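Sturthorpe Pub Games Survey – README

Print this page | E-mail this page

Filed under: Open data > Leisure and local history

This file holds 3323 rows, one for each game night we found advertised in the Sturthorpe and Dalgleish papers. Ankica Papadopoulos typed up most of it. Version 5, March 28, 2024.

**What it is good for**

Finding out which nights were advertised, and where. An advert doesn't prove that a single person turned up. I have seen this file used to claim that quiz nights "killed" cards in Dalgleish. It can't show that.

**Columns**

- `venue` – name as printed, misspellings and all
- `game` – our label, so treat it with suspicion
- `prize` – as claimed by the landlord
- `source` – paper and page

**Known problems**

The 600 rows taken from the Vukico scrapbooks have no page numbers. The Wemix export drops blank prizes and puts a zero in their place, so please don't average that column. A fix was promised in October and I am still waiting.

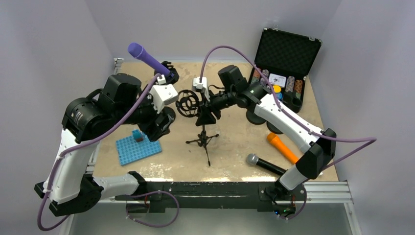
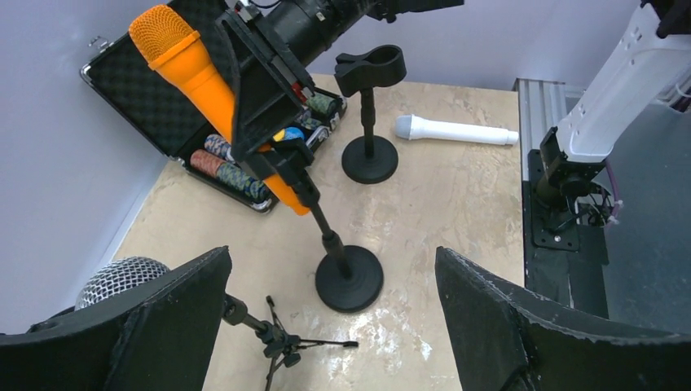

The `game` label is weakest for poker and karaoke. Plenty of pubs ran both on one night and paid for one advert, and we had to pick. A microphone like the purple one could mean singing, bingo or a quiz, and a case of chips like the one in the second picture says nothing about stakes. Prizes of "up to 1000" pounds are copied as printed – I doubt most of them.

Corrections welcome, with a source.

Contact the survey | © Sturthorpe Pub Games Survey | Back to top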